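Teler Kitchen Counter Pack
Simulated demonstrations for two-arm robots, from Wosness

The Counter Pack is a set of teleoperated demonstrations recorded in a rendered kitchen. It contains 1,018 episodes for training and 466 held back for testing. Each episode includes joint positions, gripper commands, a task sentence and overhead video.
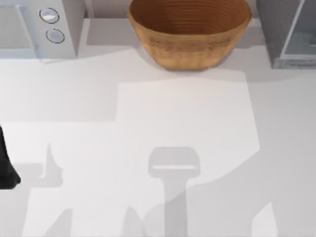
Overhead view: wooden bowl and two appliances at the back of the counter.

Operators drive both arms through the Welleo control station. Arm shadows are rendered in the overhead video and can be switched off when you replay an episode in the Soylu viewer. Replays run from the saved states, so you can also render them again with your own lighting.

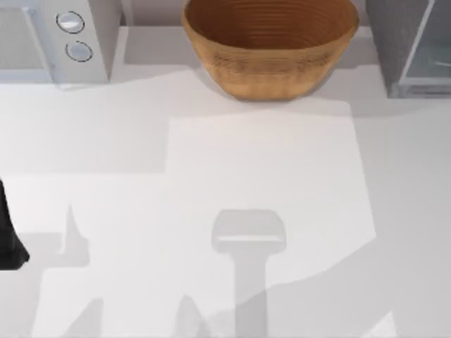

Gripper shadow on the open counter in front of the bowl.

What you get
Training episodes: 1,018
Test episodes: 466
Scene files for the counter, bowl and appliances
Replay scripts and a sample data loader
License for up to 4 workstations

Failed attempts are kept in a separate folder and are not part of the episode counts. Each one has a short operator note.

Price: $1,721 per license. Download link sent by email after payment. Site licenses on request.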